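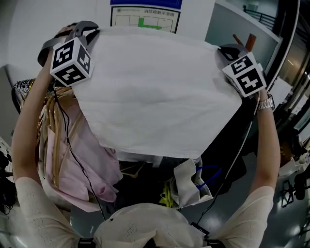 Dana Mertens

Notes for the linen talk, small inns group, February

Start when the door closes. Say who I am, say I ran the linen room at the Tirketti for nine years before I started helping other places with theirs. Questions are fine at any time.

Opening point. Most inns buy linen when they run out of it. By then they take whatever the supplier has in stock, and they end up with two or three whites that don't match. Ask for hands: who has more than one white on the shelf right now?

How many sets per bed. My answer is three. One on the bed, one in the wash, one on the shelf. If you send out to a plant, like we did with Gurkach in Jorberg, you may want a fourth, because the van does not come when your washer would have been done. Places with long stays can get by on less. Don't get pulled into a debate on this, it comes up again under cost.

Buying. Pass the two sample squares around now, front row first. One is all cotton, the other is a blend. Let people feel them before I say which is which. Cotton feels better and takes longer to dry. The blend comes out flatter and holds up to more washes, but it pills, and guests notice pilling on a pillowcase before they notice it anywhere else. I buy blend sheets and cotton pillowcases. Buy flat sheets only if your beds are different depths.

Ask the supplier for shrinkage in writing. Wash one sheet hot before you order the rest - measure it before and after, both directions. A sheet that fit on delivery day and came up short a month later was my most expensive lesson at the Tirketti. We cut those down for the cots.

Washing. Don't overload. Sheets wrap around each other and the middle of the ball never gets rinsed. Gray linen is often detergent that stayed in, so try less before you try bleach. Makeup goes in its own bag and gets treated before it sees heat.

Folding. Two people for anything queen size and up. Hold it by the corners, pull it square, then fold. Hems to the same side every time, so the stack can be read from the shelf. Label the shelf edge by bed size.

Drink of water here. If it is past 10, skip the next part and go to questions.

Retiring linen. Hold it to a window. If light comes through unevenly in the center, pull it. Torn sheets become dust covers, towels become cleaning rags, and rags get dyed or cut at one corner so they don't drift back upstairs.

Cost. Put the worksheet up. Work through one bed only. Count purchase, washing, labor and loss. People always leave out loss, so wait and see if someone says it.

Handouts are on the table by the coat rack. Get both samples back before lunch.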